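Home | Projects | Reports | Contacts | Log in

Handling Rules for Hand-Held Grippers: Progress Report to the Dodari Fund
Prepared by the Prusum project office
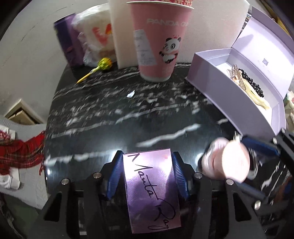 Do the written handling rules make the recordings any better?
We can't tell yet, and the numbers we have so far don't settle it.

The fund paid for a rule set and a trial of it at two sites, Tumer and Hong. The rule set is finished. It has 32 rules, down from 53 in the first draft. Most of what we cut repeated something else or couldn't be checked by a person watching the work. "Move naturally" was one of those. Three people in our office read it three ways, and we took it out.

What remains is plain. Grip flat items by their edges. Keep the fingers off any writing on the object. Don't let one gripper cross in front of the other. Put the object down before letting go. Log a dropped item as a drop, even if the second try went well.

We have reviewed 722 recordings against the rules. Tumer marked nearly all of its own work as compliant. We don't put much weight on that. The same people did the handling and filled in the sheet, and the sheet has a single box for "followed the rules." A tick in that box takes a second and tells us very little. Hong used a separate checker and reported many more faults. It would be easy to read this as Hong doing worse. We think Hong was looking harder.

There is also trouble with the rules themselves. The one on speed says to avoid fast movement and gives no limit, so checkers fail a clip when it looks blurry to them. Blur depends on the light as well as the hand. The rule on clutter asks for "a normal amount of items" on the work surface, and the sites have argued over it since the first week. We wrote that rule and we would not defend it today.

The partners would like to call the set a standard. We advise against that for now. A standard should give the same result when 2 strangers apply it to the same clip, and we haven't tested that.

Work for the next period:
- Both sites swap checkers, starting on a Wednesday shift.
- The single box is replaced by one line per rule.
- The speed and clutter rules are rewritten or dropped.
- A set of clips is scored twice, with the first scores hidden.

Spending is within the budget. We are asking to move the money set aside for printing the rule book into the double scoring. Printing can wait until July at the earliest.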